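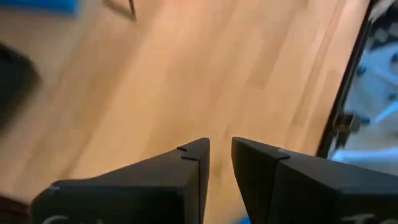
Braltport's documentary festival should drop its premiere rule. As written, a feature is eligible for the main program only if it has never been shown publicly within 600 miles of the city. The rule was meant to draw national press. In practice it excludes the films local audiences have the most reason to see.
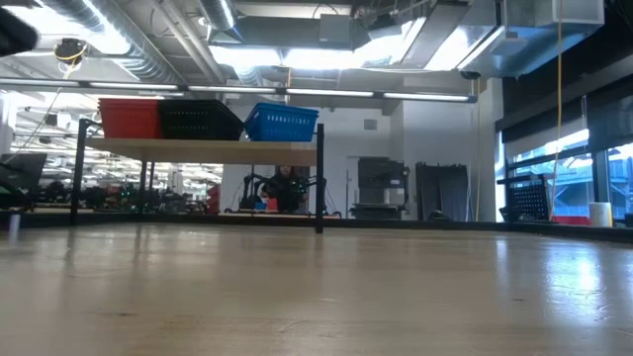 Take Hryhorii Melnychuk's Pundon, a feature on the closing of the ferry yard. It was shot here over 3 winters. In January it ran once at the Jasel, a single show for the people who appear in it, and that show made it ineligible. The festival offered a slot in the side program, at 10 in the morning, with no question period.

The usual defense is that a premiere sells tickets. The Delaunay seats 800. Last year 4 main program titles filled it, and two of those had already played on television abroad, outside the radius. Buyers did not seem to mind. What those titles shared was a known subject and an evening start.
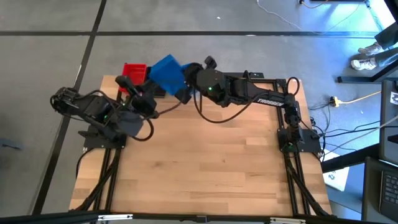
A narrower rule would do the same work. Bar any film that has had a paid run of a week or longer in the county. Exempt cast and crew shows, school shows and works in progress. Programmers would still have the final say - as they should - but they would be choosing from the full list.

Entries for the next edition close soon, and the wording can still be changed before then.

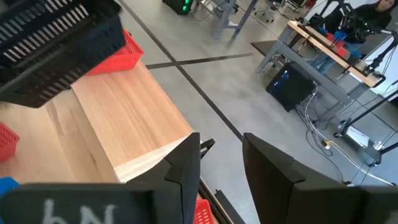

Baskets on and near the worktable.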